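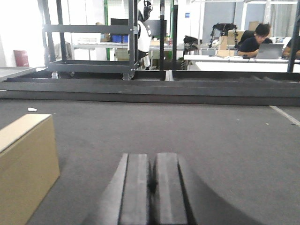
Most advice on reusing shipping boxes comes from people who sell new ones, so read it with that in mind. The rest comes from people who mailed one sweater to their sister and it got there. I send out secondhand books and kitchen scales from a rented room in Trorncombe, and I've been keeping a tally of what goes out and what comes back broken since March. As of 10/27/19 the tally stands at 1339 parcels. A plain tan cardboard box sitting on the carpet, like the one on the left there, gives very little away. It could be good for several more trips or it could fold up the first time something lands on it. You have to put your hands on it.

What you need

A tape measure, a thick marker, a decent roll of packing tape, a utility knife, and a kitchen or bathroom scale depending on what you ship. You do not need a box resizing tool. I bought the Jakel one and it's a plastic wheel with teeth. The back of a butter knife makes the same crease.

Step 1. Check the corners first

Squeeze each bottom corner between finger and thumb. A good corner pushes back. A tired one feels like a wet cracker even when it's bone dry. Reject any box with a soft bottom corner, whatever the sides look like. You'll read that you can "reinforce" a soft corner with tape. I tried this on a batch of cookbooks and most of them arrived with one crushed corner each, exactly where the tape was.

Step 2. Ignore the printed strength, mostly

Many boxes carry a round stamp on a bottom flap with a weight limit. That number was meant for a new box, sealed properly, with the weight spread evenly. Yours isn't new. I use half the printed figure and have had no reason to change my mind. If the stamp says 80 pounds, I stop at 40. If there's no stamp, I won't put anything in it that I couldn't lift comfortably with one hand.

Step 3. Look at the flaps, inside and out

Fold each flap back and forth once and look along the crease. Fuzzy paper is fine. A split that lets light through is the end of that flap, and a box with one bad flap is packing material. Cut it up and use the flat parts as dividers.
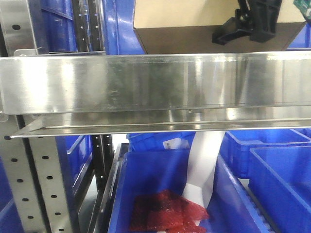 Flip a divider so the ridges run up and down when it's standing in the box. Cardboard is much stiffer in that direction, and you can prove it to yourself with two scraps and your thumb. Plenty of videos show the ridges running sideways and the person in the video never seems to drop anything.

Step 4. Deal with old labels

Peel or cover every old barcode. A marker line through it is not enough, whatever the person at the counter told you. I had 2 parcels go back to the original sender of the box, and in both cases I'd crossed the code out and felt good about it. Stick plain paper over the whole thing, then your new label on a different side.

Step 5. Tape it like you mean it

Run one strip down the center seam and carry it a few inches down each end. Then one strip across each open edge, so the tape makes a capital H. Do this top and bottom. As for brands, I've used Wamus and Beneš tape for months at a time and the claims on both wrappers strike me as wishful. Wamus is quieter coming off the roll. Neither sticks to a dusty box, so wipe the seam with a dry cloth first.

Paper tape has its fans. Gitau Nyamweya, who does the same work as I do with records, swears by it and says his returns dropped. He also switched to thicker mailers that same month, so I'm not sure what he's measuring.

Step 6. Drop it

Fill the box, seal it, hold it 12 inches over a hard floor and let go. Do it once on the bottom and once on a corner. Carpet doesn't count. If anything shifts or rattles, open it and add more filler. Skip this for anything breakable and use a bag of rice of the same weight as a stand-in.

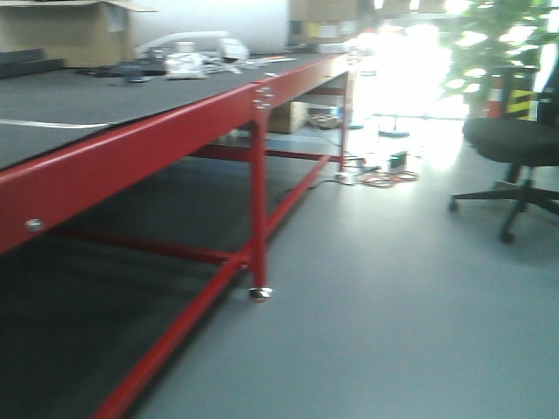

When to buy new

Glass, anything over 40 pounds, and anything where the buyer paid more than you'd care to refund. I also buy new for gifts, although I doubt people notice. For the rest, keep a flat stack sorted by size off the floor, and throw out whatever has been sitting at the bottom of it since last winter.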